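Search articles Enter keyword Go

Last updated: 2018-11-22

Where the Paper Cup Goes

Most paper cups are about 95 percent fiber by weight in the trade's shorthand, but the remainder decides their route. A thin polyethylene lining keeps the drink in, and it also keeps water out of the pulp when the cup reaches a mill.

The mill at Nikovberg began taking cups in June. Its batch pulper runs 3 times longer on cup stock than on office paper. Film comes off in flakes and is screened out in two passes. A 1000-kilogram load yields usable fiber and 150 kilograms of rejects, mostly film and lids.
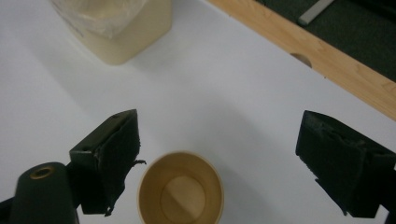
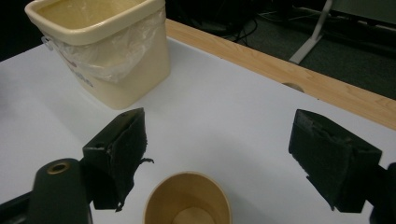 A paper cup, first picture, and a lined bin, second picture.

Sorting is the weak point. Prikville collects cups with mixed paper, and leftover coffee soaks the rest of the load. Tosdale uses separate tubes with a liquid drain and ships a cleaner bale, at higher hauling cost.

Higuchi, which makes coated board, is testing a water-based barrier that breaks up in a standard pulper. Heat sealing at the side seam remains slow, and the trial line runs below rated speed.

Filed under: Materials & Waste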